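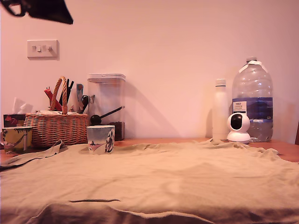

August, kurz nach 14 Uhr. Vorhaben: Tisch freiräumen, beiges Tuch glattziehen, Kleinkram sortieren. Stand: Das Tuch hat Falten wie vorher, der Kleinkram ist umgezogen. Radosław wollte bügeln und hat dann das Bügeleisen gesucht – vermutlich sucht er noch.

Der Henkelkorb bleibt Sammelstelle für alles mit Griff. Felicja möchte ein Etikett dran, ich möchte erst mal wissen, was drin ist.

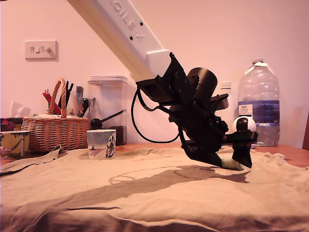 Werkstatt Skenditz, Gruppe Ordnung & Ablage

Regel ab heute: Rundes kommt nicht mehr lose auf den Stoff. Rollt sonst.

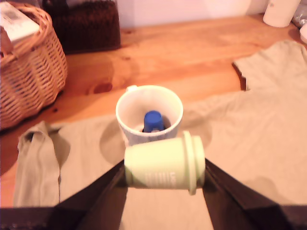 Grünliche Dose, liegend; dahinter der Becher mit der blauen Kappe.

Die Dose geht an Weronika zurück, falls sie ihr gehört. Falls nicht, auch. Der weiße Becher gilt bis auf Weiteres als Fläschchenhalter, Kaffee daraus auf eigene Gefahr.

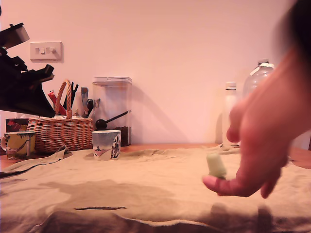 Die Bohnen reichen höchstens noch für 2 Kannen, Dariusz rechnet mit 12, trinkt aber auch Tee. Löffel bitte im Behälter lassen und Deckel drauf. Offen: Bügeleisen, Etikett, neue Bohnen.

2 Kommentare · 0 Mal geteilt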